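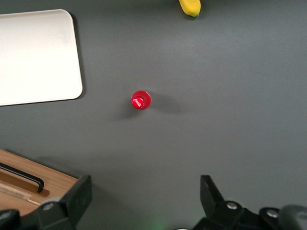 **Ticket:** Royal visit gallery won't load on phones
**Opened:** July 12, 2024
**Site:** Dodden edition, Urdale news group
**Status:** open

Readers get a blank page when they tap the photo gallery in our story on the royal couple's stop in Dodden. Desktop works. The live blog works too — only the gallery fails.

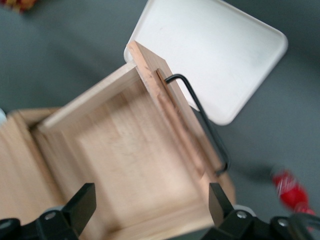
The gallery has 200 photos, and the Storetti plugin tries to load all of them at once. Same fault as last October with the Fujimoto wedding pictures.

## Steps tried

1. Cleared the page cache. No change.
2. Cut the gallery to 14 photos. Loads in 3 seconds on both test phones.

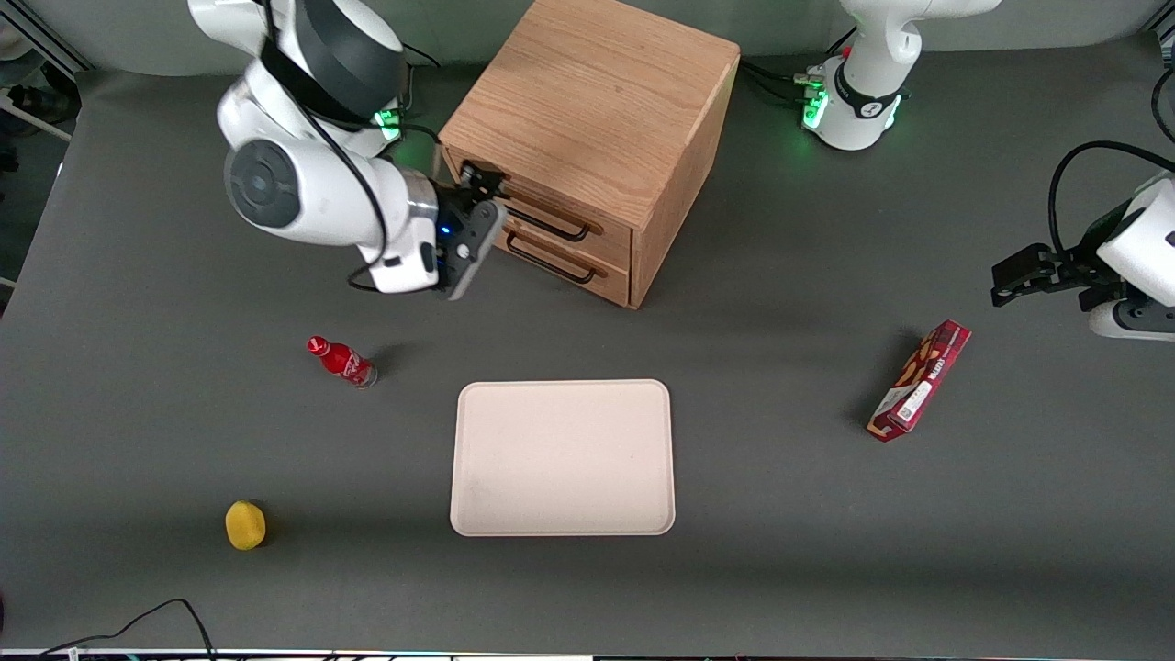

3. Put the full set back with lazy loading on. Blank again, and the captions for the walkabout went missing.

Leaving the short gallery up for now. Captions restored from backup. Need plugin version 2 from Storetti before the evening update.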